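Rapport d'avancement -- programme « Linge solidaire » de l'association Flilska
Destinataire : fonds Rodach
Période couverte : de mars à août

1. Rappel de l'objet

La subvention finance la collecte, le tri et la redistribution de vêtements et de linge de lit auprès de familles relogées dans le quartier Dullow. Le présent rapport fait le point sur l'activité, les dépenses engagées et les difficultés rencontrées depuis le premier versement.

2. Activité

Sur la période, 285 colis ont été remis. Un colis comprend en règle générale une parure de lit, deux serviettes et des vêtements de saison. Les demandes passent par quatre points d'accueil, dont un ouvert en juin dans les anciens locaux de la laverie Granström. Ce dernier a pris en charge une part importante des demandes de l'été, surtout des familles avec enfants en bas âge.

Le délai moyen entre la demande et la remise est de neuf jours. Il était plus long au printemps, quand le tri ne se faisait que le mardi. Une seconde séance hebdomadaire a été ajoutée en mai et sera maintenue.
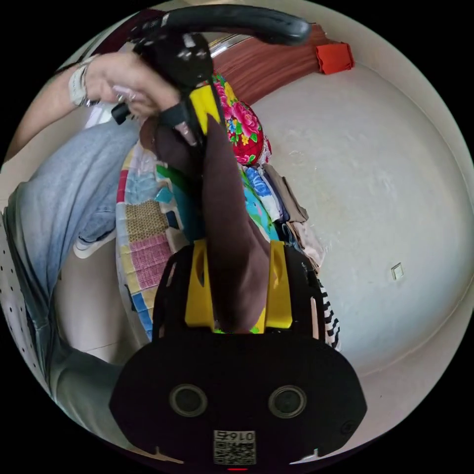 Gros plan : pince noire à doigts jaunes, étiquette « 016右 ».

Les vêtements d'hiver pour adultes restent insuffisants. Nous avons suspendu en juillet la collecte de vêtements de bébé, les étagères étant pleines, et nous la reprendrons à l'automne. Les draps pour lit simple manquent régulièrement ; une partie a dû être achetée neuve.

3. Budget

À la fin du mois d'août, environ 86 % de la première tranche étaient dépensés. Les postes principaux sont le loyer du dépôt, le lavage et le carburant. Le lavage a coûté plus cher que prévu -- le tarif au kilo a été relevé en avril -- et l'écart a été compensé par l'économie faite sur les rayonnages, obtenus d'occasion. Aucun transfert entre postes n'est demandé à ce stade.

Le contrat d'assurance du véhicule arrive à échéance en novembre. Deux devis ont été reçus, un troisième est attendu.
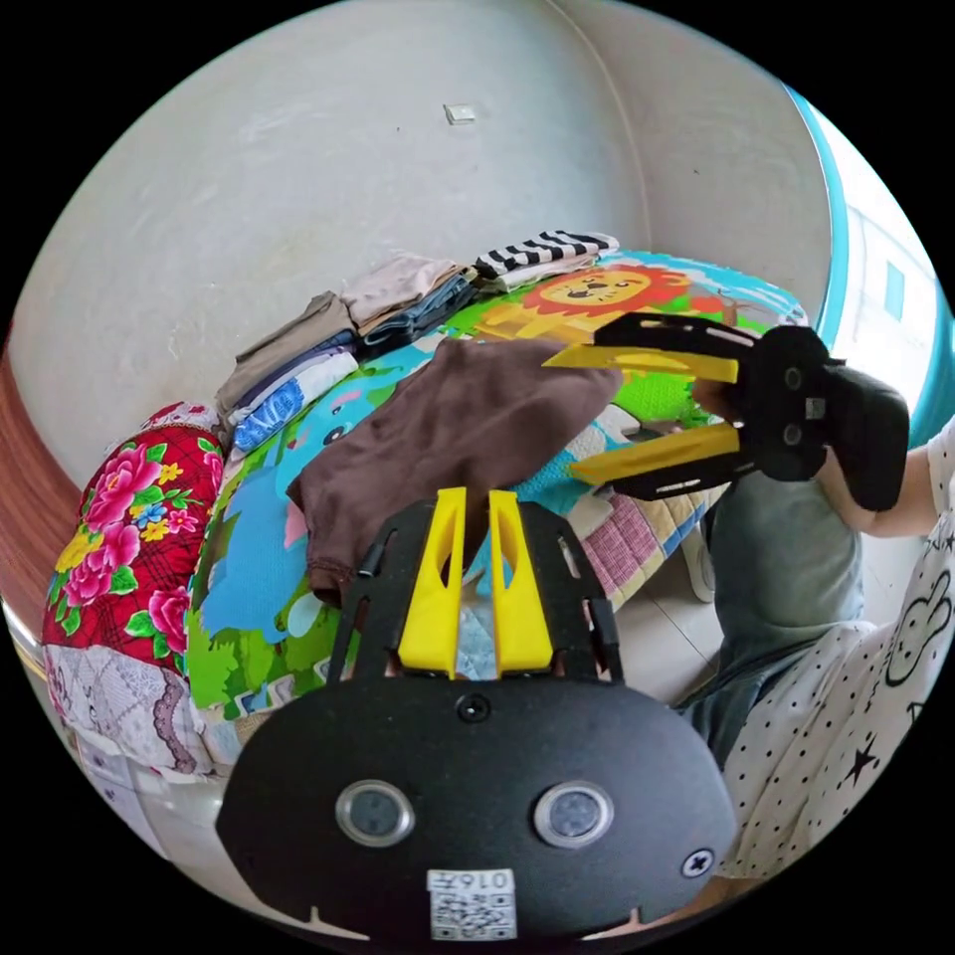 Vêtement brun foncé étalé sur un lit, tapis à motifs de dessin animé.

4. Difficultés

Le monte-charge du dépôt a été hors service pendant trois semaines en juin. Les livraisons ont continué par l'escalier, avec des sacs plus petits. Le propriétaire a pris la réparation à sa charge.

Le fichier des demandes comportait des doublons entre points d'accueil. Il a été repris en juillet et chaque famille dispose maintenant d'un numéro unique.

5. Suite du programme

Pour le prochain semestre, nous prévoyons une collecte de manteaux et de couvertures en octobre, puis l'ouverture d'un créneau de retrait en soirée, à partir de 18 heures, au point d'accueil Granström. Le versement de la seconde tranche est demandé selon le calendrier de la convention. Les pièces comptables sont jointes en annexe.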